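Section 4. Start-Up, Priming and Backwashing of the Barmont Sand Filter

4.1 Before you begin

This section applies to the Barmont top-mount sand filter when it is installed with a Fivadia single-speed or two-speed circulation pump. Owners who have fitted another pump should compare its flow rate with the limits on the filter data plate before going further. The steps assume that the plumbing in Section 3 has been completed, that all glued joints have cured for the time stated by the cement manufacturer, and that the pool is filled to the middle of the skimmer opening.

The following items are required:

Filter sand of the grade shown on the data plate
A garden hose long enough to reach the tank
The plastic funnel shield supplied in the accessory bag
Silicone-based O-ring lubricant
A clean cloth or an old cotton garment for wiping the tank neck

CAUTION: Do not use petroleum jelly or any petroleum-based grease on the valve O-ring. These products cause the rubber to swell and will void the valve warranty.

WARNING: Switch off the pump at the breaker, and confirm that the timer cannot start it, before loosening any clamp, lid or fitting. Air trapped under pressure can force the valve off the tank and cause severe injury.

4.2 Loading the sand

1. Remove the clamp and lift the multiport valve straight up from the tank neck. Set it on a clean surface with the O-ring facing up.

2. Look into the tank and check that all laterals at the base of the standpipe are in the down position and free of cracks. A broken lateral will let sand pass back to the pool and must be replaced now. Once the sand is in, the laterals cannot be reached without emptying the tank.

3. Fill the tank one third full with water from the hose. The water cushions the laterals as the sand falls.

4. Place the funnel shield over the standpipe. Confirm that the pipe stands upright in the center of the tank.

5. Pour the sand slowly and evenly around the standpipe. Stop after each bag and level the bed by hand. Do not pull on the standpipe or turn it.

6. Stop when the sand reaches the fill line molded inside the tank. The space above the bed is needed for the sand to lift during backwash – overfilling will send sand out of the waste line.

7. Remove the funnel shield. Wipe every grain of sand from the tank neck and from the groove in which the O-ring sits.

Use a dry, lint-free fabric for this last step where possible. Sand left in the groove is the most common source of a slow leak at the clamp, and it will score the sealing face each time the valve is removed.

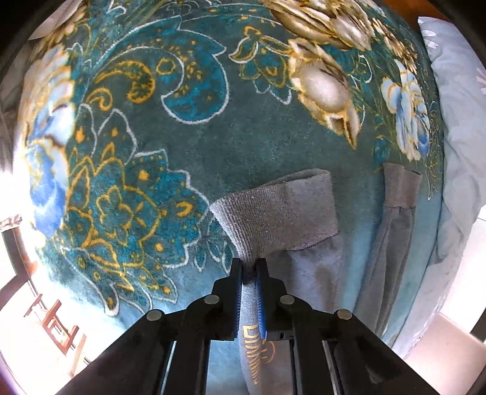

Figure 4-1. Gray garment with gold printing, held between gripper fingers.

8. Apply a thin film of silicone lubricant to the O-ring and lower the valve onto the neck. The standpipe must enter the opening in the bottom of the valve without force.

9. Turn the valve until its ports line up with the plumbing. Fit the clamp and tighten it evenly, tapping around the outside with a rubber mallet as you go. Do not use an impact driver.

4.3 Priming the pump

1. Open the suction valves at the skimmer and the main drain. Open the return valve.

2. Remove the strainer lid from the pump and fill the strainer pot with water up to the level of the suction port.

3. Inspect the lid gasket, replace the lid and tighten it by hand only.

4. Press down the valve handle and turn it to BACKWASH. Never move the handle while the pump is running.

5. Check that the waste hose is fully unrolled, free of kinks and directed to an approved drain.

6. Open the air relief valve on the filter. Stand clear of the tank and switch on the pump.

7. Close the air relief valve when a steady stream of water comes from it.

If the pump does not prime within the time given in the pump manual, switch it off. Refill the strainer pot and check the suction side for air leaks. A pump that is allowed to run dry will overheat and damage its shaft seal.

NOTE: On two-speed pumps, prime at high speed. Low speed does not move enough water to clear air from a long suction line.

4.4 First backwash and rinse

New sand carries fine dust that will cloud the pool if it is not washed out. Complete the following steps before the filter is used for the first time.

1. With the valve at BACKWASH, run the pump until the water in the sight glass is clear.

2. Switch off the pump. Turn the valve to RINSE.

3. Run the pump for one minute, then switch it off.

4. Turn the valve to FILTER and switch the pump on again.

5. Read the pressure gauge and write the value on the label inside the cover of this manual. This value is the clean starting pressure, and all later readings are compared with it.

A small amount of sand at the return fittings during the first day of operation is normal. Sand that continues to appear after the second backwash points to a damaged lateral or a standpipe that is not seated.

4.5 Routine backwashing

Backwash the filter when the gauge reads 8 to 10 psi above the clean starting pressure, or when flow at the returns is clearly reduced. Backwashing more often than necessary wastes water and lowers filtration quality, as a lightly loaded bed traps finer particles than a freshly cleaned one.

Each backwash lowers the pool level. Check the level at the skimmer before the pump is returned to normal operation, and add water if needed. Test and adjust the water chemistry after any large addition of fresh water.

Local rules may limit where backwash water can be sent. Salt and chlorine will harm lawns and planting beds, and many municipalities do not permit discharge to a storm drain. The owner is responsible for following these rules.

4.6 Replacement parts

Order parts by number from any Retamal service counter. Have the serial number from the data plate ready when ordering.

Valve-to-tank O-ring: part 195
Lateral assembly, complete set: part 1396
Pressure gauge, back mount: part 900

Filters sold with the Grusach valve use a different O-ring and handle spring. The Grusach name is molded into the valve cover beside the handle. Do not fit parts from one valve to the other, even where they appear to match.

4.7 Seasonal shutdown

Where freezing weather is expected, the filter must be drained before the first hard frost.

1. Backwash and rinse as described in 4.4, then switch off the pump at the breaker.

2. Open the air relief valve and remove the drain plug at the base of the tank. Allow the tank to drain completely – this may take several hours.

3. Remove the pressure gauge and store it indoors together with the drain plug.

4. Set the valve handle to the WINTER position, between two ports, so that the spider gasket is not under load.

In most regions the filter can be returned to service in April. Repeat 4.3 in full at that time, and record a new clean starting pressure after the first backwash of the season.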